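Used Tavent cube units for the mudroom — worth it, or am I buying someone's problem?
Forum: Storage & Small Spaces

mudroomjane
Joined in June
Posts: 4

Seller wants $80 for a yellow-orange storage unit, open front. She says it's a Tavent and "cleans up like new." I'd use it for boots and dog stuff by the back door. Before I drive 44 miles I'd like to hear from people who have owned one. The listing says "minor surface dust," and I've bought enough used furniture to know what that can mean.

oldpinefloor
Posts: 1,207

Everything in a listing is dust. Rust is dust, mold is dust, crayon is dust. Did she send a picture of the inside or just the front from across the room?

mudroomjane
Posts: 5

You tell me if that's dust. 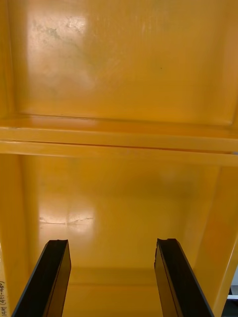

Two of the compartments. Marks are on the back wall of the top one, left side.

oldpinefloor
Posts: 1,208

I don't buy "dust" for the greenish gray stuff. Dust doesn't usually go on in scuffs. Could be something got shoved in and out of there a lot and rubbed off on the back. Could be it sat in a garage. Either way she should have said so, and $80 is a new-condition price in my book.

J. Magalhães
Posts: 310

You can't tell what it is from one picture, and half of that corner is glare anyway. I had a unit with marks like that and it was the rubber from a scooter tire. Dish soap and a melamine sponge, ten minutes. People on here will talk you out of a perfectly good shelf over a smudge.

oldpinefloor
Posts: 1,209

Melamine sponge on a glossy finish. Great, so now she has a clean dull patch in the middle of a shiny wall. I've done exactly that to a kitchen cabinet and I see it every morning.

J. Magalhães
Posts: 311

It's the back wall of a boot shelf. Who is looking at it? Boots go in front of it.

quiltandcoffee
Posts: 58

Is it really a Tavent though? I ask because my sister paid for a "Tavent" that turned out to be a Jandeck with the sticker peeled off. Hers was fine for a year and then the middle shelf started to sag. I don't see any label in that picture, so all you've got is the seller's word.

mudroomjane
Posts: 6

No label that I've seen. I asked, she said "it's underneath."

quiltandcoffee
Posts: 59

It's always underneath.

Marlene Sampaio
Moderator
Posts: 2,944

Pulling this back to the question. I sold used furniture in Seltcombe for years, so take this for what it's worth. Color on these glossy pieces is hard to judge from a photo and so is wear. I wouldn't worry much about the scuffs. What I'd look at in person is that shelf edge. It looks a hair lower on the right, which may only be how the picture was held, or may be a shelf that has dropped. Bring a small level. If it's out, offer half or leave.

Also run your hand along the inside corners. They look rounded, which is nice for wiping out mud, but feel for hairline cracks. I don't see any. I wouldn't expect to see them in a photo either.

J. Magalhães
Posts: 312

Fair on the level. I still think you're all making a crime scene out of a shelf.

oldpinefloor
Posts: 1,210

What about the little dark dot on the back wall, more to the right? Chip? Screw hole?

J. Magalhães
Posts: 313

A speck of something. It's tiny.

oldpinefloor
Posts: 1,211

You don't know that any more than I do.

J. Magalhães
Posts: 314

Correct, which is why she should go look at it.

mudroomjane
Posts: 7

OK, I wrote back and asked her to wipe the marks with a wet cloth and send another one. She said she's "very busy with the move" but she'll take $60 if I come before noon. I don't love that. A cloth takes less time than typing that message.

quiltandcoffee
Posts: 60

Price drops that fast make me itch.

Marlene Sampaio
Moderator
Posts: 2,945

People who are moving drop prices. I wouldn't read much into it. Bring your own cloth and a spray bottle, and keep the cash in your pocket until you've tried it on the worst spot. Measure the openings too — tall boots often won't stand up in these and then you've bought a place for flip-flops.

mudroomjane
Posts: 8

Does anyone know the inside height on a Tavent? Mine are 2 pairs of tall rain boots plus the kids' stuff. The Sydorenko bench I had before was too short and I ended up laying them on their sides.

quiltandcoffee
Posts: 61

Ask her to put a tape measure in it. If she's too busy for that as well I'd pass.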